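I have never been sold on the utility nook. Every apartment listing has one now, and mostly it's a closet that lost its door. So when the Drallbridge place came with one built in beside the washer, I gave it until February before it turned into a junk pile.

The cabinet is fine, I'll admit. Gray marble-look counter with a thick front edge, a flap on the left for trash, open shelves on the right. Renata Sikora talked me into bins for the shelves. She swears by bins. I think bins mostly help you forget what you own, but I went along with it.

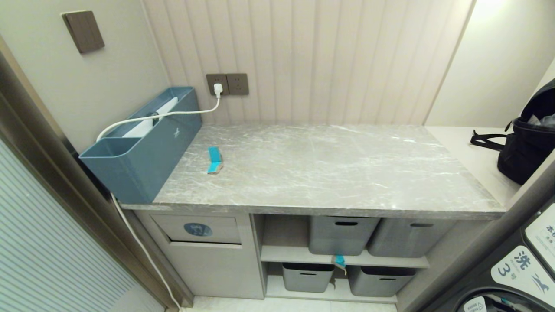
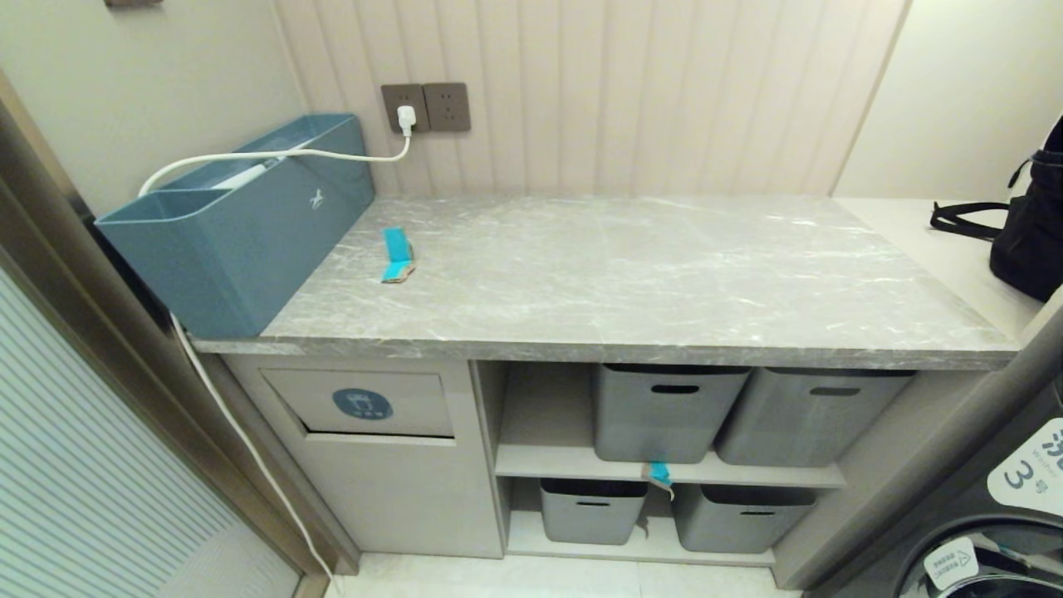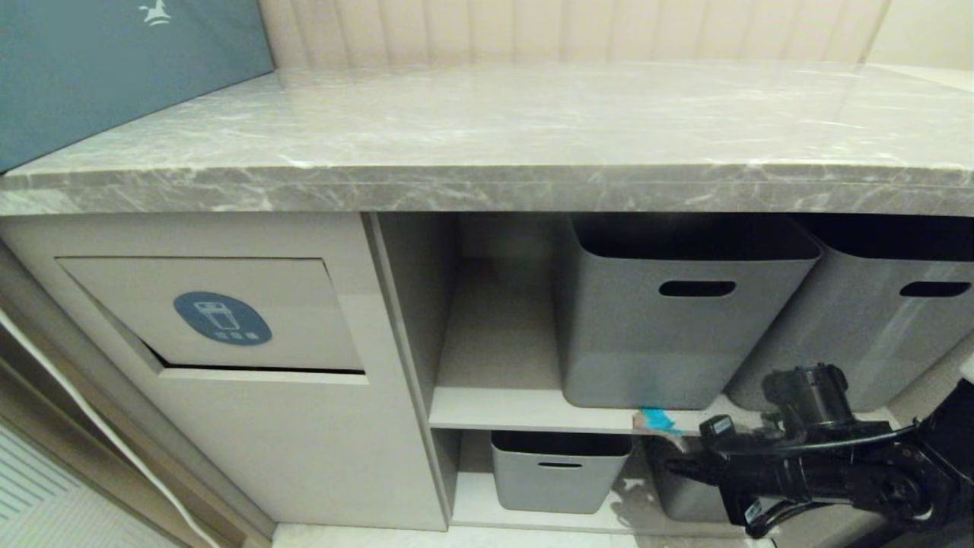 The nook, bins in place under the counter.

The counter worries me more. It's a decent surface, and decent surfaces fill up. The blue caddy has the left end already, and its cord goes up to the outlet in a loop I don't love. I could run it behind — Renata says clips, I say clips fall off in a week.

As for the handle slots, they're handy enough when you're pulling a bin straight out. I'm less convinced about the lower shelf, where you have to crouch for everything. Labels might help. I priced a label maker and put it back.

Two bins upstairs in the bedroom closet would have done me the same good, I suspect. Ask me again after the winter coats come out.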